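3.2 Table and appliance placement

Counter use was logged at 39 sites in the Dudek building, May round. Most kitchenettes had no free bench so coffee had moved to a table – usually round, usually white, usualy shared. Cleaning staff at Golleo reported the same thing. Spills scored on a 40 point scale (see Appendix B), tray or no tray recorded seperately.

Figure 4. Coffee appliance on a round white table, standing on a dark glossy tray with a square drip area. Power strip on the floor.
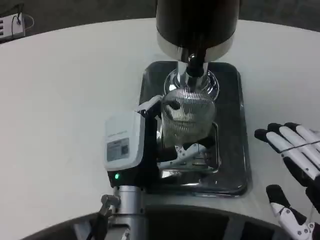 3.3 Spills and wiping

1,535 wipe events in total. Tables with a tray under the machine – 78 per cent of marks stayed inside the rim. Without one, rings spread to the table edge and people put their cups down elsewhere. Chrome parts got wiped least, fingerprints mostly. Floor cables not scored this round, should of been.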